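Theda Engelhardt had the kettle on before I'd found a place to put my coat. She has lived in Bemidport for 21 years, in the narrow green house at the bottom of the hill, and for most of that time she has been writing letters. Real ones, on paper, folded in thirds and walked down to the mailbox. In a good year, she told me, she sends 142 of them, and she keeps a little notebook so she knows who is owed what.

"It started with my uncle Ferdinand," she said, once we'd both settled in and the cat had been moved off my chair for the second time. "Ferdinand Hubmann, my mother's brother. He was a terrible man on the telephone. He'd say hello, tell you the weather, and then you'd hear him breathing. But his letters! Six pages about a neighbor's fence, and you couldn't put them down."

She was 16 when the first one came, and she answered it the same evening, mostly because her mother was standing over her. They kept it up until he died. I asked whether she still had them, and she laughed and pointed at the hall closet, where I later saw three shoeboxes tied up with kitchen string.

What I wanted to know, as somebody who can barely manage a birthday card, was how a person keeps finding things to say. Theda thinks we worry about it far too much.

"People wait for news," she said. "They think they have to have had an operation or gone to Portugal. I write about soup. I wrote to Andri Stöckli for a whole page about a soup that went wrong, and he wrote back with his own soup that went wrong, and that was most of our winter."

She writes in the early morning, before breakfast, at the kitchen table, and she doesn't do drafts. If she spells something badly she crosses it out and goes on. She did try a fountain pen once — a present from her son — and gave it up after a month with ink on both cuffs. These days it's whatever pen is in the jar.

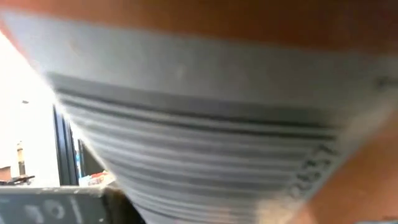
"I don't read them over, either," she went on. "If I read them over I'd never mail them. I'd think, Theda, who cares about your gutters? But Tadeusz cares. He asks after the gutters."

Tadeusz Kozłowski is her longest correspondent now, a retired bus driver she met exactly once, at a wedding, where they were seated together and ran out of time to finish an argument about plums. He wrote in March to finish it. She wrote back to say he was still wrong, and they have been at it ever since, though the plums hardly come up anymore.

I asked if she ever thought of switching to email, just for the people far away. She has an address, it was set up for her, and she looks at it when the dentist tells her to.

"It's fine for the dentist," she said, and got up to see about more tea. By the time I left it was nearly dark, and she had written my address in the notebook and told me, very kindly, that I'd be expected to answer.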